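Wildlife & Backyard > Bird Feeders > Guides
Reading time: 6 min
Search guides... Go

Natton Window Feeder Station: User Guide
Section 3: Hanging, Filling and First Visitors

You have the tray, the roof and the two brackets from Section 2 put together, so now comes the fun part! This section covers where to put the station, how to fill it, and what to do while you wait for the first chickadee to find it.
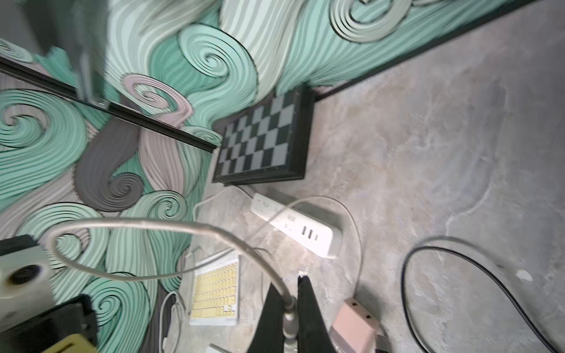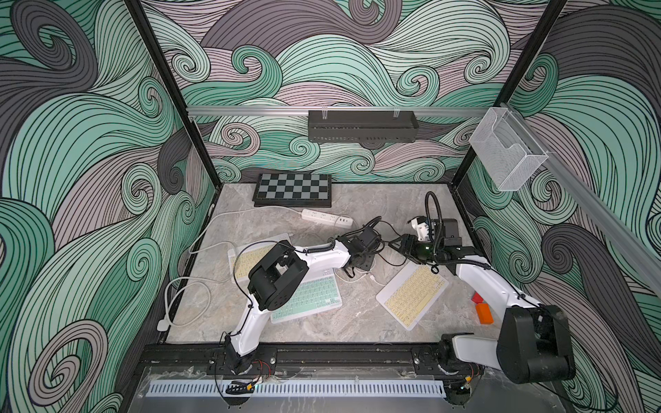
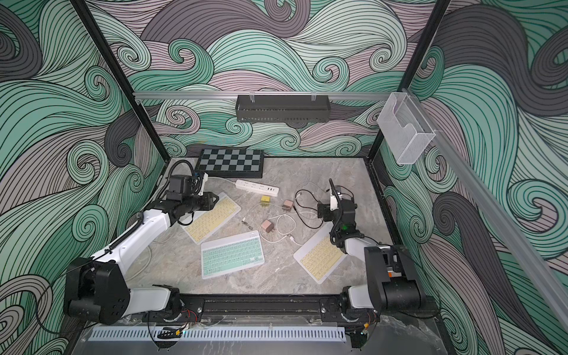

Mint green swirls and gray marble pattern, three views.

3.1 Picking a spot

Birds care a lot about where a feeder hangs, often more than they care about what is in it. Before you peel the backing off anything, stand at the window for a few minutes in the morning and see where birds already perch. A shrub or small tree nearby gives them a place to wait their turn.

1. Choose a window you use. A kitchen or desk window is great because you will notice when the tray runs low.
2. Mount the station directly on the glass, or hang it within 2 feet of it. A bird leaving a feeder this close can't build up much speed before it reaches the pane.
3. Check below the window. Hulls will fall there, so a flower bed is better than a deck you like to keep clean.
4. Look for jumping-off points. Squirrels use railings, downspouts, air conditioners and low branches, and they are very good at it.

Caution: Do not mount the station on cracked glass, on a window film that is lifting, or on a storm window that rattles in its track.

3.2 Attaching the suction mounts

The station ships with 6 suction cups, four in use and two spares. Put the spares somewhere you will remember – the drawer with the tape and batteries is a good bet.

1. Wash the outside of the glass with warm water and a drop of dish soap. Rinse, then dry it with a lint-free cloth.
2. Warm the cups in a bowl of hot tap water until they feel soft, and dry them completely.
3. Press the top two cups on first, thumbs in the center, pushing outward. Then do the bottom two.
4. Leave the empty frame up overnight. If it is still tight in the morning, go ahead and fill it.

Note: In cold weather, run a hair dryer over the inside of the glass for a minute before step 3. Unplug it when you are done, and keep it away from the wet bowl.

If your windows are textured or have deep mullions, skip the cups and use the Brito hook arm (sold separately). It screws into the window trim and swings in for filling. Pre-drill the holes or the trim may split.

3.3 Filling the tray

Start small. A full tray looks generous, but seed that sits gets damp, and damp seed gets moldy.

1. Lift the roof by its two side tabs and slide the tray toward you.
2. Pour in 200 grams of seed for the first week. The fill line inside the tray marks 300 grams, which is the most the cups are rated to hold.
3. Spread it level with your hand so it doesn't all end up on one side.
4. Slide the tray back until both tabs click.

Caution: Never fill above the line, and take heavy wet snow off the roof when you see it.

Black oil sunflower is the best all-around starter seed. Cardinals love it, so do chickadees, titmice, nuthatches and house finches, and it is easy to find. Safflower is worth a try if grackles or starlings move in. The Besum no-mess blend works nicely over a patio because the seeds are already hulled, but it spoils faster in rain, so put out half as much and top it up more often.

Please don't use bread, salted nuts or anything seasoned.

3.4 Waiting for the first visitors

Some stations get a bird within the hour. Others sit quiet for two or three weeks, and then one chickadee turns up and the whole neighborhood seems to know by lunch! A few things that help:

- Scatter a pinch of seed on the sill or on top of the roof where it can be seen from above.
- Keep the blinds halfway down at first so movement indoors doesn't scare anyone off.
- Put water nearby if you can. A shallow dish on the ground works, as long as it is changed every day.
- Leave the station in one place. Moving it every few days starts the clock over.

3.5 Cleaning

Every two weeks, and more often in warm or wet weather, take the tray out and empty it into the trash. Scrub it with hot soapy water, soak it for ten minutes in one part bleach to nine parts water, rinse very well, and let it air dry all the way before refilling. Wear gloves and use a brush you don't use for dishes.

Caution: If you see a bird that is fluffed up, has swollen or crusty eyes, or won't fly when you come close, take the feeder down, clean it, and leave it down for at least two weeks.

Note for bear country: bring the station in from April until late fall, or follow the dates your state wildlife agency gives.

Next: Section 4, Adding the Tastcombe Suet Cage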